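Monday, screening room notes

Ran the Trastholm print again, reels 1 to 3. Citlali still says the hostage plot is satire. I don't buy it. The bank clerk takes 80 minutes to snap, then shoots up the ferry terminal over a parking fine, and the script wants us to cheer. Satire of what?

Priya's reading (he's dead from the first crash) needs the watch to stop at 2:33. Checked it twice on the bench. It doesn't stop, there's a cut. Told her so.

Subtitle file has 65 lines out of sync, all after the diner scene. Getsemaní blames the Bumen transfer. Maybe. I'd check our own splice first.
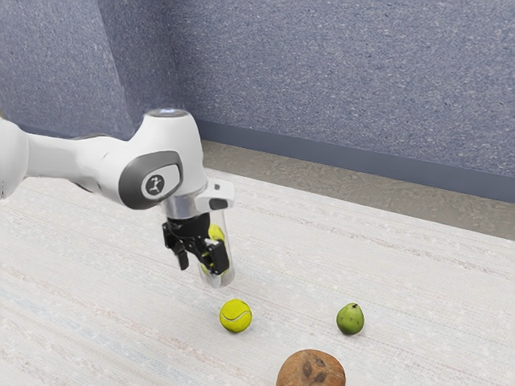

Render, white arm and gripper over the rug, blue wall behind.

Reel 4 after lunch. Declan wants 200 words for the program and I have maybe three kind ones.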